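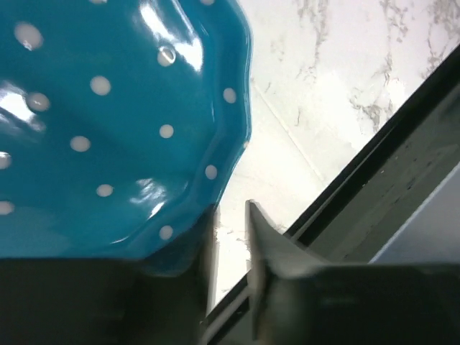 Unit 6: Looking after the wrist camera and fingers on the dish cell

Course: Cell Upkeep 2
Notes by Binta Jibrin, with corrections from Ravindra Sachdeva

6.1 What this unit covers

These notes go with the bench session on Cell 3, the tableware cell. You will clean the wrist camera, check the two fingers, set the exposure and put the cell back in service. Arm lubrication and the controller battery are in Unit 8. Bring the Cell 3 logbook and your own hex keys. The set in the drawer has no 2.5 mm.

6.2 What the wrist view should contain

On this cell both fingertips stay in the camera's view the whole time, along the bottom, pointing up. They look dark and soft because they are much closer to the lens than the work. Do not try to focus on them. Focus is set for the surface the dish rests on.

The gap between the tips is your first check. You should be able to see the surface through it. If the tips have drifted to one side compared with the reference view in the logbook, the camera bracket has moved. Tighten it before you touch anything in the software.

6.3 Glare and glazed dishes

The teal plate with white dots is a useful test piece because it is hard to image well. The glaze throws back bright streaks, and a streak next to a white dot can be read as part of the dot. The scalloped edge gives the edge finder trouble as well, as it expects a smooth curve.

The marble-patterned surface adds its own problems. Dark veins can be picked up as edges, and the surface can produce a bright spot of its own. Set exposure on the glaze first and then look at the veins.

Procedure:

1. Put the cell in hold and wait for the amber lamp.
2. Place the plate by hand with part of the rim in view on the side toward the black strip.
3. Open the camera page and turn auto exposure off.
4. Enter 2521 microseconds as the starting value. Leave gain alone.
5. Lower the exposure in small steps until the dots have clear borders wherever no highlight crosses them.
6. Check the rim. If it fades into the pale surface, go back up one step.
7. Write the final value in the logbook with your initials.

Some white patches will remain on the glaze. Lowering the exposure until they are gone makes the dark finger blocks and the panel past the strip too dark to use - a common mistake in last year's group.

6.4 Cleaning the lens window

Use the blower first, then a dry lens cloth, then a cloth with one drop of cleaner if you still need it. Never spray toward the wrist. Specks that stay in the same place in the view when the arm moves are on the window. Specks that move with the panel or the surface are on the panel or the surface, and wiping the lens will do nothing for them.

6.5 Fingers

Inspect the tips every 500 cycles and replace the pair at 923, even if only one looks worn. Mixed pairs close off center. Junaid Niazi keeps the spares in the cabinet marked Starkero.

After fitting a new pair:

- close at low force and look for light between the tips
- open fully and compare the gap with the reference view
- run the home routine twice
- reset the cycle counter

Also look at the rim of the test plate. A small pale spot on a corner of the rim may be a chip or a worn point, or it may be light. Turn the plate under the lamp to find out. Log any real chip so the next person does not blame the new fingers for it.

6.6 Return to service

Clear the hold, run one slow approach with your hand on the stop button, and save a reference view. The brightness threshold goes back to 128 if you changed it. Rafsan Ekanayake or Jitendra Bansal must sign the sheet before the cell runs at full speed.

For the August session: read 6.3 beforehand and bring your exposure value from the practice files. Unit 7 covers the infeed belt.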